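Small kitchens, part two: cups, basins and the last metre of worktop

Meenakshi Joseph plans small kitchens for workplaces and shared buildings. She begins with the cups. A cup is the item most often carried in a shared kitchen, she says, and the distance it travels between cupboard, tap and basin says more about a layout than the floor plan does.

"People ask me about ovens," she says. "In a room like this one the oven is a minor matter. You want to know where a wet cup goes, and how many steps it takes to get there."

The room in question is the L-shaped kitchen at Jondex in Bomville, fitted in November with base units from the Endell range. Materials came to £3,611, excluding the floor, which was already down. Joseph drew the plan and returned on 14 May 2023 to go over the snagging list.

The L was chosen over a single straight run. A straight run would have needed a longer wall and would have put the sink too close to the door. With the corner in use, the basins sit at the turn and the two arms of worktop serve different jobs: one for pots and food, one for drinks. Joseph asks for at least 1,000 mm of clear floor in front of any run of doors. Below that figure, she says, one person crouching at a cupboard blocks everybody else.

"You can get away with less at home. You can't when there are nearly 40 people using it and half of them come in at eleven."
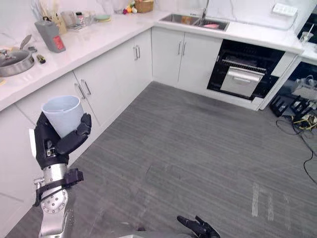
White base units with slim bar handles, on grey wood-grain vinyl planks.

She specified bar handles for a practical reason. They can be opened with a hooked finger when the hand is full, and they can be wiped in one pass. Knobs collect grease at the stem. Recessed grips collect crumbs. The fixing screws do work loose, usually in the first few months, and she tightens them by hand with a stub screwdriver. A powered driver tends to crush the chipboard core behind the door face.

The floor gave her less to do. Vinyl planks scuff where people turn, and they turn in the same places each day. She does not regard scuffs as a fault. What she does check is the joint between the floor and the plinth, where mop water sits. At Bomville she ran a bead of clear sealant along it and left the plinth clips accessible, so that a section can be pulled off without cutting.

On cups she has firm views. Plastic is acceptable for daily use if the shape has a slight taper and a rim that can be dried with a cloth. She dislikes straight-sided cups, which lock together when stacked. Colour is useful. If the cups differ in colour, people keep hold of the same one for longer and fewer go through the sink.

"I had a client with forty identical white ones," she says. "By mid-afternoon every cup in the building was in the basin. We mixed the colours and the pile went down by half in a week."

The sink is a double one in stainless steel. Two basins cost worktop, and in a short run that is a serious cost, but Joseph would not give up the second. One basin is for washing. The other takes the rack. Water drains directly to the waste, and the worktop on either side stays free of puddles and of the brown line that forms under a draining tray.

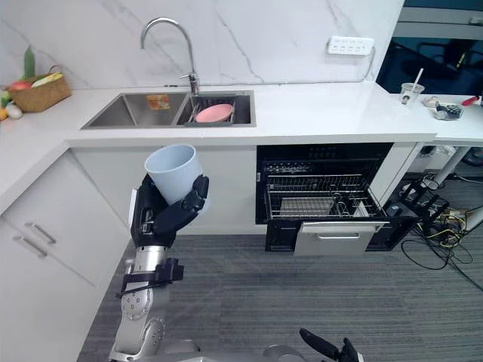
The double sink, with the dish rack standing in the right-hand basin.

The tap is a tall gooseneck with a single lever, set between the basins. Joseph took it from Kohlhase after a shorter model on an earlier job proved too low to fill a stockpot. The height has a drawback: with the pressure up, water strikes the basin floor hard enough to splash the wall. A flow restrictor in the spout tail dealt with most of it. The wall panel behind is a white marble-look board, fixed with adhesive and sealed at the foot. She prefers a panel to tiles near a sink because there is no grout to scrub.

Sockets were harder. The strip is mounted on the wall, off the worktop, and cables are meant to drop straight down and not trail across. "A cable lying flat gets wiped over with a wet cloth. It will happen every day. Put the sockets up the wall and keep the lead short."

She leaves a 40 mm gap behind each base unit for pipework. Fitters often want to close it up to gain depth on the worktop. She refuses, on the grounds that a slow leak behind a tight cabinet can run for months before it is found.

The produce basket stays at the far end, away from the basins. Joseph wanted it in wicker, as air gets through the sides, and she asks for it to be lifted once a week and the worktop beneath wiped. Anything that lives permanently on a worktop should be light enough to move with one hand. The same applies to small appliances, which she turns over at each visit to look at the feet and the joints underneath, where dirt collects first.
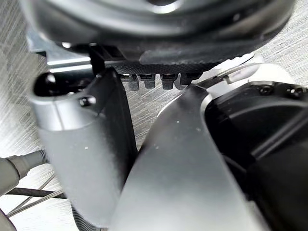

According to a reader of part one, a rack in the basin is a false economy: it halves the sink at the moment it is most needed, and the one large pan of the day then has nowhere to soak. The reader keeps a folding rack on the worktop over a towel and puts it away at night.

Joseph accepts the point about the pan. Her answer is that the rack must be shorter than the basin, so that it lifts out in one movement, and that the larger of the two basins should always be the one left clear. She does not accept the towel. A towel under a rack is damp by noon and in her experience is changed on Fridays, if then. Folding racks also fail at the hinge.

Two items remained on the snagging list when she left. One base unit door needed its upper hinge backed off by a quarter turn. The other concerned the right-hand arm of the worktop, which continues towards the desks and fills up with drinks on their way somewhere else. She had considered a low upstand to mark the end of the kitchen and decided to wait until the autumn, when the desks are due to be moved along the wall.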